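Section 4. Outdoor Setup for Remembrance Ceremonies

Updated June 4, 2026. Replaces the April sheet, please throw that one out, the channel list was wrong.

Covers the lectern, the Wemix mixer, the bell, the flag and the reading of names. Indoor services are in Section 5. Parades are not in this guide at all, ask the clerk's office.

Read the whole section once before you unload anything. Then go step by step.

4.1 Before you leave the building

1. Sign out the Korkum lectern, both halves. The top half is on the high shelf, and people forget it.
2. Sign out the Wemix mixer, its power supply, two microphones, two stands, the long orange extension cord.
3. Charge both wireless packs overnight. Green light = full. Blinking green does not mean full.
4. Print the names list in large type, one side only. Two copies, one for the reader and one for whoever runs sound.
5. Get the final speaking order from the mayor's office in writing. A phone call dosen't count.
6. Check that the rain location is unlocked, or that you have the key with you.

Note: if elected officials from both parties are speaking, order is set by the host office. Not by you, and not by whichever aide shows up first. Point them to the printed sheet.

4.2 Lectern

1. Pick level ground. Grass is ok if dry, use the plywood base if soft.
2. Set the lower half down with the access door facing away from the crowd.
3. Drop the top half on. Should click both sides. If only one side clicks, lift off and start over.
4. Tighten the two hand screws. Hand tight only, no pliers.
5. Attach the town seal to the front hooks.
6. Clip the papers down. Always, even on a still morning.

Caution: do not lean flag poles or wreath stands on the lectern. It tips backward very easily with the seal on.

Leave room to the right for a wheelchair user to speak next to it. For that speaker use the short mic stand, not the lectern mic. Set the short stand up beforehand and leave it in place through the whole program so nobody is dragging equipment around mid-speech.

4.3 Sound

1. Mixer on the side table, under cover. Speakers off, all sliders down.
2. Plug in microphones. Channel 1 lectern, channel 2 short stand, channel 3 wireless for the singer, channel 4 music player.
3. Power up the mixer FIRST, then speakers. Reverse order at the end.
4. Bring the main slider to the white line. Then channel 1 slowly, with someone talking at normal volume.
5. Walk to the back row. If you can follow every word, leave it alone.
6. Aim speakers away from the monument wall. Sound bounces off the stone and you get squeal.
7. Mute everything but channel 1.

Note: to mute, hold the button until it turns red. A quick tap only dims it and the mic is still live. Yes this has caused trouble.

Caution: extension cord runs behind the seating, never across the aisle. Tape down any part that crosses a walkway. Keep the plug joint up off wet grass.

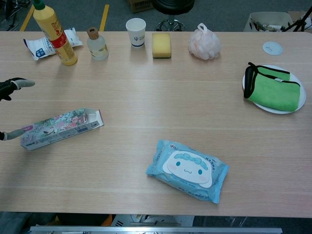
For the singer, bring channel 3 up during the last line of the introduction and down again as soon as the applause starts, or as soon as they step back if there is no applause. Do not play a backing track unless the program says so. If it does, start it from the mixer, not from the singer's phone.

4.4 Bell and moment of silence

The Vrettos bell is heavy, two people to lift. Stand first, then bell.

1. Open the stand fully and push the cross bar down till it locks.
2. Hang the bell, slide the pin through, fold the pin over.
3. Tie the rope off to the side untill you need it. Kids will pull it.
4. Place it 12 feet or more from the nearest microphone. Closer than that and the speakers crackle.
5. Ring once as a test before guests come in. Once.

During the ceremony:

- The ringer watches the reader and nobody else.
- One ring after each name, or one at the end of each page. The program says which. Check.
- Let the ring fade before the next name.
- Silence is timed by the ringer with a plain watch. Default is 30 seconds unless the host office asks for longer.
- One ring opens the silence, one ring closes it.

Caution: mute all channels before the silence starts. All of them, including the music player.

4.5 Flag

If the flag is going to half-staff: raise it briskly to the top first, pause, then lower slowly to half. Same at the end, back up to the top before bringing it down. On days with a state or federal order, follow the order for times. Print it and keep it in the folder.

Untangle the line before guests arrive. Gloves in the side pocket.

4.6 Reading of names

1. Reader gets the list the day before, not that morning.
2. Go through every hard name with the family or the host office. Write how it sounds in pencil above the name. Ask for Ifigeneia Vasilakis at the clerk's office if you can't reach a family, she keeps the contact sheet.
3. No ranks or titles unless the family asked for them.
4. Backup reader sits in the front row with the second copy. (So sound needs to hand theirs over once the levels are set.)
5. If a name is read wrong, read it again correctly and go on. No apology over the mic.

Captions: open Fulura on the laptop, load the names list, pick "Follow reader". It will not spell names right on its own. Load the list! If it loses its place, press the right arrow to step forward by hand.

4.7 Rain, wind, power

Light rain - umbrellas for speakers, cover the mixer, carry on.
Lightning or steady wind - move indoors, see Section 5. The host office makes the call, you just be ready.
Power out - mute, switch off speakers, use the battery horn for announcements only. Names can be read without it if the crowd moves in close.

4.8 Packing up

1. Wait until families have left the front area. No cords pulled while people are at the wreaths.
2. Speakers off, then mixer.
3. Bell off the stand, pin back in the pouch.
4. Wreaths stay. Wreath stands stay too, parks collects them.
5. Lectern in two halves, seal wrapped in the gray blanket.
6. Sign everything back in. Write down anything broken, even small stuff.

Spare screws for the lectern are taped inside the access door. If you use the last one, leave a note on the sign-out sheet.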